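Foltico cloth-handling demonstration, open day at Skamora
Rating: 4 out of 5

I run a small laundry for guest houses, and I went to the Skamora open day in October to see whether Foltico could help us. Visits go in groups and ours lasted 40 minutes, which felt a little short.

The demonstration is done on an ordinary wooden table with soft cloths in different colours. I liked this choice. Cloth is difficult for a machine, as it never lies the same way two times, and I had expected to see only stiff new towels in a neat pile. The black arm works with a narrow gripper, and visitors may stand close enough to follow how the fabric bends around it. 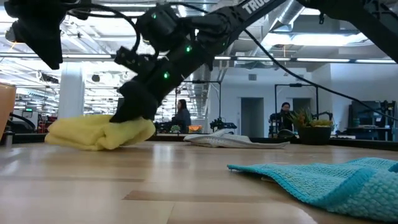
One visitor in our group, Rumley, asked if it would not be cheaper to pay a person for the folding, and said that 500 pieces a day is normal work for two people at his place. The guide answered politely that the system is still for testing – it can handle up to 2,000 pieces in a week, and it is not yet sold for daily use. I was glad to get a clear reply.

The weak points are small. The explanation was too quick for people who do not know the technical words, and the price list was not ready. The printed leaflet from Helmy, who will do the installation, has only 2 pages and says almost nothing about repairs.

I take away one star for the missing prices. Booking is needed, and the Tuesday morning group is the quieter one.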